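Informe de avance - Ropero infantil Drindgate
16 de diciembre de 2024
Para: Jitendra Gautam, Fundación Lebrun

Hola, Jitendra:

Te cuento cómo vamos, que esta vez hay bastante que contar. Desde junio el ropero funciona en el local nuevo de la calle Dedier, y con tu última aportación hemos pagado el alquiler, 20 cajas con tapa y las etiquetas de talla (¡por fin etiquetas que no se despegan!).

El cuello de botella sigue siendo el suelo. La ropa llega en bolsas, las bolsas se vacían en el rincón del papel pintado y allí se quedan las prendas hasta que alguien las recoge, las mira y las dobla.

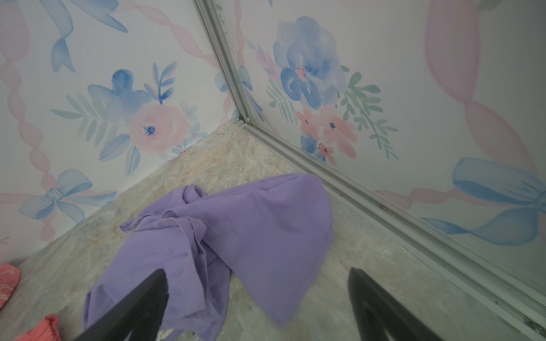
Ashok Rajput propuso trabajar por tandas pequeñas: se recoge una prenda, se busca la etiqueta de cuidados, se revisan gomas y costuras y se decide si va a lavar, a doblar o a remendar. Parece una tontería, pero antes empezábamos tres cosas a la vez y no acabábamos ninguna. Ahora una tanda mediana la sacamos entre dos personas en una tarde, y yo me voy a casa de mejor humor.

Lo que peor llevamos son las prendas de abrigo. Las chaquetas finas resbalan, no hay manera de apilarlas, y los forros polares ocupan media caja cada uno - en eso me quedé corta con el presupuesto, lo reconozco. También hay que repasar cremalleras una por una, y ahí se nos va mucho tiempo. 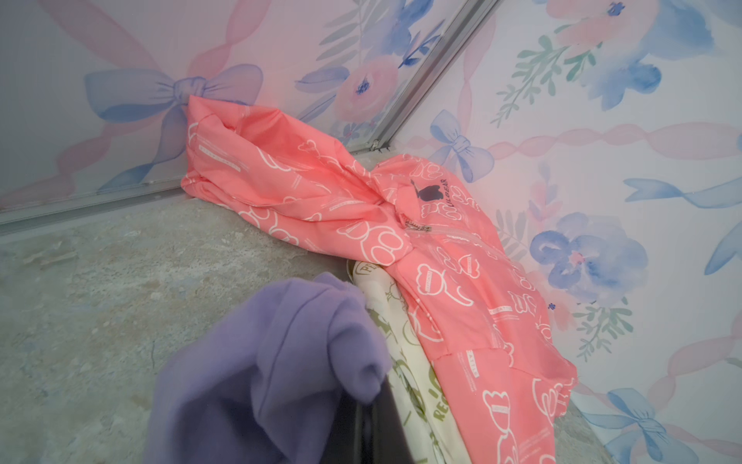 Chaqueta rosa de ositos y prenda polar lila, en el rincón de clasificación.

Para el próximo periodo te pediría 2 cosas: una barra con perchas para los abrigos y un banco bajo, que agacharse tanto pasa factura. Prorkmont nos ha mandado precio de la barra y te lo adjunto; el del banco lo espero todavía.

Queda pendiente el recuento por tallas. Lo tengo a medias en una libreta y prefiero enviártelo pasado a limpio con los recibos. Si te viene bien acercarte a vernos, avísame y preparo café.

Un abrazo y gracias, de verdad.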